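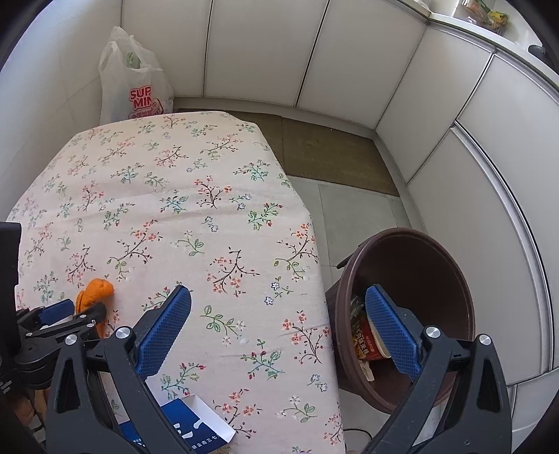 Blue diamond pads, right finger against the food package in the brown pot. Flowered cloth on the table.

June, afternoon. Dendport pads vs. the old Brultisum ones

Swapped the Dendport fingers onto both hand-held units before lunch. Beltlow want a yes or no on these and I'm not ready to give either. The sales sheet says the diamond texture holds film packaging "at any angle." We'll see.

Plan was 60 picks per pad set, same operator, same packages, pot and tabletop mixed. Got through the Dendport set. Dropped 8. The old pads dropped 14 last month, so on paper that's a win, but last month's run was on a bare bench and I don't trust the comparison. Need to redo the Brultisum pads on the cloth before anybody quotes these numbers.

Things I didn't like:

Reaching down past a wide rim, you end up steering by the jaw and guessing at the finger. The padding gives, so a light touch and a bad grip feel the same in the hand. Daza's tracking log called 2 of the drops good grasps right up until the package fell, and I'd like to know how many of the "good" ones were close to that.

Pivot screws — check torque again tomorrow. Left unit felt stiffer than the right by the end. Could be me.

Thin card is still bad. Texture does nothing when only the edge of the pad touches.

Not signing off yet. Next: old pads, same table, same pot, someone other than me holding the grippers.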